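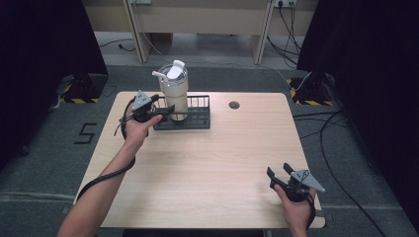

Table 5, wire basket and tumbler, light oak top. Cable grommet at the back edge.

Workshop notebook, Starkley room
Aug 15, 2021
Entry by Murray Merrick. Copy to Manaia Henare.

Subject: Drinkware at the work tables, basket arrangement

1. Purpose
The drinkware rule has been open since the spill on the sample trays. The present entry records the arrangement under review at table 5 and the measurements taken this morning. It replaces the note on page 327, which was written before the oak tables were delivered and should no longer be followed.

2. Arrangement
One low wire basket, dark gray, is placed near the back of the table and left of center. The tumbler stands upright in it, toward the left side. The basket is kept clear of the grommet hole so that a cable may be brought up through the table without moving anything. The remainder of the top is left free for work.

The tumbler used is the cream-white insulated one with the white flip-up handle and the short straw. It has a tapered lower section, and for that reason was chosen over the straight-sided mug from the Howells order. The mug sat well in any basket we tried and told us very little.

3. Measurements
Tumbler, empty, with lid and straw: 509 g.
Tumbler, filled to the working line, with lid and straw: 1,753 g.
Both readings were taken on the Clureck bench scale after zeroing. The filled reading was repeated once and did not change. M. Henare has asked whether the working line is set too high. I am inclined to agree. A lower line will be marked before the next entry and the filled weight taken again.

4. Observations
With the basket held still, the tumbler could be lifted out by the handle without the base catching on the bars. When it was put back at an angle, the tapered part came down on the rim of the basket and had to be straightened by hand. This occurred on the left side more often than on the right. No cause has been established. The bars may be slightly out of line on that side; the basket should be checked against a new one from the Zernside carton.

The basket slides on the oak when pushed from the front. It does not mark the surface. Felt pads were tried on the earlier tables and came off during cleaning, and they are not recommended again. Small rubber feet are to be ordered in dark gray or black, whichever the supplier has in stock.

The straw was turned to the left for all trials. It should also be tried facing the back of the table, where it would be farther from the sleeve of a person reaching across.

5. Points agreed with M. Henare
Baskets will be issued to the oak tables only. The older tables have a raised lip at the back and require a different solution.
Open cups remain outside the room. A lid is required whether or not a basket is used.
The back-left position is provisional. Left-handed staff are to be consulted before it is written into the room rules.
Baskets are to be wiped down with the tabletops at the end of the session and returned to the same place.

6. Outstanding
Rubber feet, order to be placed (Merrick).
Comparison with a new basket (Merrick).
Lower fill line and second weighing (Henare).
Wording for the room rules, draft to be circulated in October. The wording should say "lidded tumbler" throughout. The earlier draft used "bottle," "cup" and "flask" for the same item, and two people read it as permitting all three.

Added later, same date: the basket was moved 8 cm toward the center and the trials in section 4 repeated. The tumbler still caught on the left rim. Basket returned to its first position.

M. Merrick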